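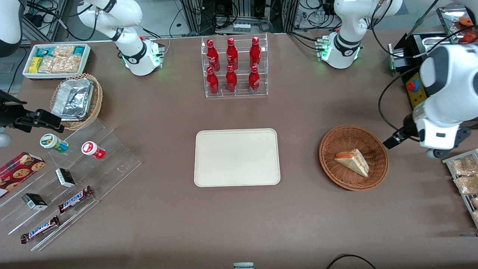
The ferry to Plullomby left at ten to six and Braulio Serrano was on it with his father's accordion in a fish crate. The case had rotted years ago. He had packed towels round the instrument and tied a bin bag over the top against the spray.

There were three other passengers. Two of them slept. The third was a woman in a waxed coat who looked at the crate for most of the crossing and then asked him if it was alive.

"It's an accordion," he said.

"Are you going to Montes?"

He said he was. She nodded and went back to looking at the water.

Tiburcio Montes lived above the harbour in a house with a blue gate. He had mended accordions for fifty years and had told Braulio on the phone that he had given up, that his hands were no good, and that the first boat would be best because the light was better in the morning. He was standing at the gate in his slippers when Braulio came up the hill.

"You're Emiliano's boy," he said.

"No. Rafael's."

"Rafael didn't play."

"He did at home."

Montes thought about this and let him in.

The workshop was a back bedroom with the bed still in it. Montes lifted the accordion on to the blanket, undid the straps and drew the bellows out slowly. It made a long wet wheeze and then one note, quite clear, that went on until he shut it again.

"Sokol," he said. "I put these reeds in. March, it was. There was snow on the boats."

"You can't have done. He bought it on the mainland."

Montes took out the pins one at a time and laid them on a saucer. Inside the treble side, on the bare wood, somebody had written in pencil: T.M., for R.S., paid 500, owes 500.

Braulio read it twice. His father had not once mentioned the island. He had worked at the Pandwood yard, come home at half past five, and played in the kitchen with the door closed. When visitors came he put the accordion under the stairs. At the funeral Emiliano Cuevas, who had known him since school, said he hadn't known there was an accordion.

"Did he ever pay you the rest?" Braulio asked.

"It's still written there, isn't it? I'd have rubbed it out."

"So he owed you."

"He came over every spring for a while. He was going to bring it. We'd play a bit and have something to eat and then he'd miss the boat, and my sister would make up the bed. One year he didn't come." Montes bent down to look at the reeds. "Perla. You'll have met her, she was on your boat. She goes across to do the night shift."

Braulio thought of the woman in the waxed coat.

"She didn't say anything."

"No, she wouldn't."

Montes worked until noon. His hands shook when they were idle and were steady when they held something. He replaced four leathers and waxed two reeds back in and said the bellows would last if they were kept away from a stove. Braulio sat on the end of the bed and passed him things.

When it was done he got out his wallet. He had brought 1,000, which was more than he could spare, and he put all of it on the windowsill. Montes counted off half and pushed the rest back.

"That's the old one settled," he said. "Today's you can owe me."

He found an india rubber in a drawer, leaned in and rubbed out the last two words. Then he licked the pencil and wrote something underneath - slowly, in small letters - and closed the accordion up before Braulio could see.

The next boat was at two. From the bedroom window he could see it already, coming round the point. Downstairs someone was putting plates on a table.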